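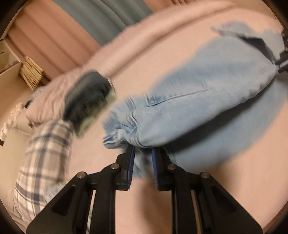 Washing jeans: how often, and how do you keep the color?

flarkent508
Posted 7:40 am

I bought three pairs of jeans in July and one of them is already lighter at the knees than the other two. I wear each pair two days and then it goes in the wash with everything else, warm, regular cycle. My brother says I'm wrecking them. How often do you wash yours, and what do you do about fading? Dark blue, 99 percent cotton, the rest is stretch.

tubandline
Posted 8:02 am

Two days is a lot of washing unless you work outside. I go eight or nine wears. Turn them inside out, zip them up, cold water, short cycle. Hang them by the hem. The dryer is what kills the stretch.

mossy_13
Posted 8:15 am

Disagree on eight or nine. I work in a kitchen and mine can't go past one shift. Depends what you do all day. Cold and inside out, yes.

Clullby Carl
Posted 8:31 am

I've had the same pair for six years and washed it maybe twice a year. Spot clean with a damp rag and a little dish soap. Air them out on the porch overnight. People wash clothes far too much.

mossy_13
Posted 8:36 am

Twice a year is not clean, sorry. Skin oil and grit stay in the cotton and wear it out from the inside. My blowouts at the inner thigh stopped when I started washing more often, not less.

Clullby Carl
Posted 8:50 am

Mine haven't blown out.

niazi_laundry
Posted 9:12 am

I ran a wash and fold in Histton for 13 years. A few things I saw over and over.

Most of the fading people complain about comes from rubbing. An overstuffed machine gives you those white streaks along the folds. Wash jeans with other jeans or with shirts of the same color, and leave room in the drum. Keep towels out of the load.

Use less detergent than the cap says. Too much leaves a film and the denim comes out stiff and dull.

Skip fabric softener on anything with stretch in it. Elastic waists too. If you have the pull-on kind, don't put them in a hot dryer at all, the waist goes wavy and it won't come back.

As for how often, wash them when they're dirty. I know that isn't a number.

flarkent508
Posted 9:40 am

Thanks, that helps. I do overfill it. Does the vinegar thing work? Half a cup in the first wash to set the dye?

tubandline
Posted 9:44 am

I always do it. Vinegar and a spoon of salt. My dark pair still looks new.

niazi_laundry
Posted 10:05 am

It won't set indigo. The dye sits on the outside of the yarn and it's going to come off a bit at a time whatever you put in the water. Vinegar does rinse out leftover soap, so the jeans may look cleaner. I wouldn't use it every time, it's hard on the rubber seals in some machines.

tubandline
Posted 10:11 am

Well, it works for me. I'll keep doing it.

spin1000
Posted 12:20 pm

Nobody has mentioned spin speed. Mine was set to 1000 and the creases got pressed in so hard they turned into pale lines after a few months. I dropped it to the next setting down. They drip longer but the lines stopped getting worse. Shake them out hard before you hang them and pull the side seams straight with your hands.

mossy_13
Posted 12:34 pm

How long do they take to dry at the lower spin? I need mine by the next day.

spin1000
Posted 12:41 pm

Overnight with a fan on them. In winter, a full day, and the pockets are still damp. Turn the pockets out.

flarkent508
Posted 6:18 pm

Did a load just now. Two pairs only, cold, inside out, half the soap, lower spin. They're on the shower rod. I'm going to try five wears before the next one and see if I can stand it.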